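Notes from the Drying Room (formerly the Guest Room)
Dec 15, 2020

So the dryer died. Those of you who have been reading since the spring will remember the squeal it used to make, and how I kept telling you all it was fine. It was not fine! It gave one long groan in the middle of a load of towels and then the whole laundry closet smelled like a hot penny. Barrett Escobedo from the repair shop in Hindby came over, masked up, lay on my floor with a flashlight for a good while, and then read me the number for the part plus labor, which I won't repeat. A new machine of the same size was $972 before delivery. I said I'd think about it.

I've been thinking about it for 17 days now, and in the meantime I have turned into a person who hangs everything.

I grew up with a clothesline (my grandmother's, two poles and a prop made out of an old oar) but I have never had to do this indoors, in December, with the windows shut. It's a whole different game. Outside you have wind, and wind forgives you. Inside, a pair of jeans hung straight down with the legs pressed together will still be damp at the waistband two days later, and it will have started to smell like a pond. I now hang them upside down from the hems with the pockets pulled out, and they're ready to wear by the next evening.

Sheets go over the tops of doors. I know, I know, dust – wipe the door first. And fold them so one side hangs longer than the other, because an even fold traps a wet layer in the middle and you'll find it at bedtime. 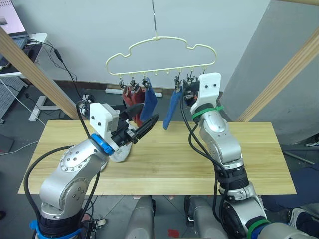
The thing I'd most like to pass on is the extra spin. Run the spin cycle a second time, by itself, at the highest speed your washer has. It takes mine seven minutes and it does more than any gadget I've bought, and I've bought a few at this point. After that, shake each piece hard before you hang it. I mean really snap it. My cat leaves the room when I start on the pillowcases.

Now, the gadgets. I picked up a secondhand Vovix dehumidifier from a man two streets over, and I like it a lot, though it hums in B flat and I can hear it through the wall when I'm trying to read. I keep it on the floor with the door closed and empty the tank before bed. Without it the window in there was running with water every morning and I could see a little gray bloom starting in the corner of the sill (vinegar, old toothbrush, gone for now). If you're going to dry clothes in a small room, please do something about the air, even if it's only cracking the window for a bit after breakfast and putting up with the cold.

I also bought a heated rack. I returned the heated rack. It warmed up exactly the strip of shirt that touched the bar and nothing else, so I had a stack of shirts with toasty stripes. Save your money.

Demetrius Szabo wrote in after last month's issue to say that he dries wool flat on a window screen set across the backs of two chairs, and I tried it with my green cardigan. Wonderful! I rolled it up in a towel first and knelt on the roll, the way he said to. It kept its shape and the cuffs didn't go all wavy. Demetrius, you also asked which soap I use on wool, and it's the Hoshino flakes in the paper box, but only half the scoop they give you. Any more and I'm rinsing until supper.

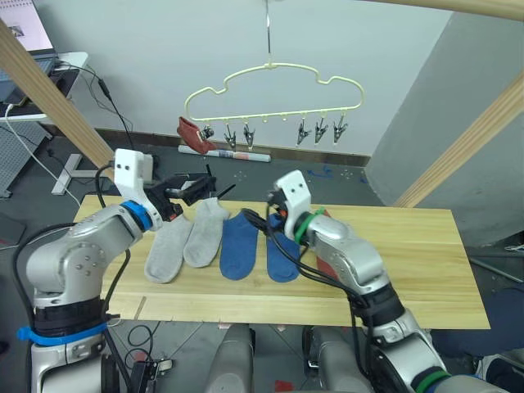

A few of you asked about stiffness. Yes, the towels are stiff. My sister calls them the crackers. I've tried a splash of white vinegar in the rinse and it helps some, and rubbing the towel against itself for a few seconds when you take it down helps more. I've also come around to a rough towel, to be fair. It wakes you up.

For the really big stuff, like the comforter, I gave in and drove to Cekus Wash & Dry by the post office. They have the giant tumblers along the back wall and they're limiting how many people can be inside, so I sat in the car with a thermos and listened to the radio until it was done. I had a nicer afternoon than I'd planned on.

Am I buying the dryer? Ask me in a month. The electric bill came in at $94, and I'd like to see another one or two before I decide, what with the dehumidifier going half the day. What I would love in the meantime is to hear how you handle fitted sheets, the elastic corners especially. Mine ball up and stay wet no matter what I do, and I've been turning them inside out and swearing at them. Write back to the usual address. I'll print the good ones next time, along with the promised plum cake recipe, which I have found – it was in the coat closet, in a boot.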